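Fabric Care and Garment Handling, Unit 2: Folding thin and slippery items
Instructor: Florencia Ibarra
Revised 7/20/21

Bring this handout to the practical. Unit 1 covered woven shirts and trousers, where the cloth more or less stays where you put it. Unit 2 is about the items that don't: hosiery, slips, linings and light knits. We work on a hard, smooth tabletop with the basket on the left.

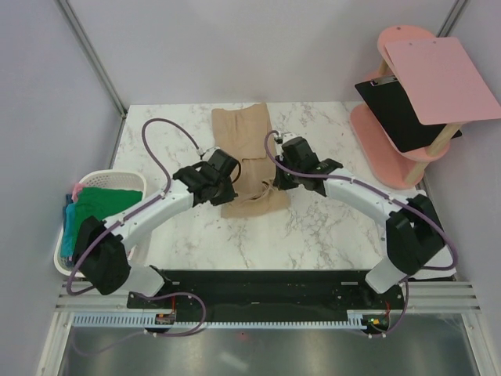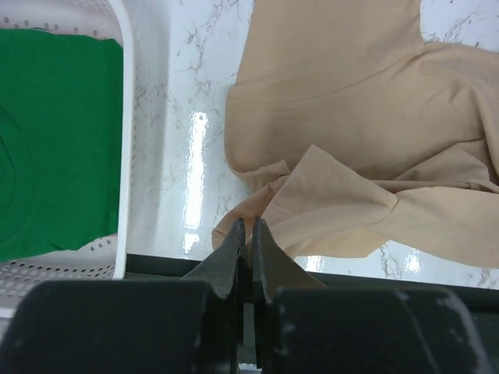

*Fig. 2.1 and 2.2. Tan or beige item on the marble-pattern tabletop, loosely laid out, with the white basket at the left.*

## 1. Before you fold

Most bad folds start with a garment that was never properly laid out. Take one item at a time from the basket and put it down in the middle of the table. Then:

- Find the waistband or the top edge and point it away from you.
- Check whether the item is inside out. Look for the raised side of the seam.
- Open out any part that is doubled under itself.
- Smooth from the top toward the bottom with a flat hand. Don't pinch.

In Fig. 2.1 the waistband is toward the back of the table, where we want it. The legs are still bunched near the front and would need to be drawn out straight before the first fold. Fig. 2.2 is a closer view. Note the curved seam crossing the cloth and the flatter section beneath it. A flat area next to a seam is a good place to start smoothing, working outward into the wrinkles.

## 2. Reading seams

On thin fabric in a single color it is hard to tell one layer from another. Use the seams. A seam that suddenly stops usually means the cloth has turned under at that point. Puckered stitching can mean the thread was pulled tight when the item was sewn, or that the cloth is being dragged from somewhere else. Loosen the area around it before you decide which.

Shadows help too. A darker band beside a fold often marks a raised edge with another layer below. Move your head to one side if the overhead light flattens everything out.

## 3. Basic fold for tights

1. Lay the item flat, waistband at the back.
2. Place one leg on top of the other, toes matched.
3. Bring the toes up to the waistband.
4. Fold in half again in the same direction.
5. Turn the waistband over the bundle only if the elastic is loose enough to do it without stretching.

Step 5 is optional. The Mansilla textbook shows it as standard, but Pascual Insaurralde's notes from last year advise against it for sheer hosiery, and that is the rule we follow in this course. Use it on thick winter tights if you like.

Rings, watches and rough nails will snag sheer fabric. Take jewelry off before the practical - this includes bracelets.

## 4. Other light items

**Slips and linings.** Fold lengthwise in thirds, then in half. They slide, so keep one hand flat on the part already folded.

**Thin knits.** Fold sleeves in first. Don't hang them.

**Leggings.** Same as tights, without step 5.

## 5. Terms

*Bunching*: cloth pushed together into several small folds.
*Turned under*: a layer folded beneath the item and hidden from above.
*Match*: to line up two edges or ends before folding.
*Draw out*: to pull gently along the length until the cloth lies flat.

## 6. For the practical

Each pair of students folds and stores one basket. The practical counts for 70 points. Marks are given for layout, fold and condition of the fabric at the end, and speed is not marked. Any new snag should be written on the sheet by the door.

Reading for next time: Mansilla, chapter 2, up to the section on fitted sheets. Write 300 words on an item you find hard to fold and hand it in at the start of class. The August session moves on to storage and drawer dividers.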